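Do I need a basket for that? 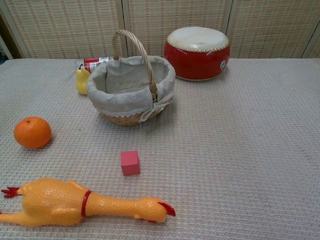
Danatitz, 20/02/2025

Archana Mishra swears by baskets. One on every table, she says, and the house tidies itself. I have my doubts. I've had the wicker one with the tall handle for a while now and it still hasn't put away a single pear.

So I put a few things out on the gray waffle cloth and tried to decide what belonged in it. The orange, fine. The pear, maybe, though pears bruise if you look at them wrong. The rubber chicken has no place in this house that I know of, and the little pink cube even less.

And then there's the liner. It's pretty, I'll give it that, with the tiny dots and the white trim and the bow. But it has to come off for washing, and you have to tie it back on, and I can see me doing that twice before April and then never again.

Archana has six of these at home. I asked her what was in them and she had to go and look.

I'm keeping mine for fruit. The chicken can go in the drawer with the batteries.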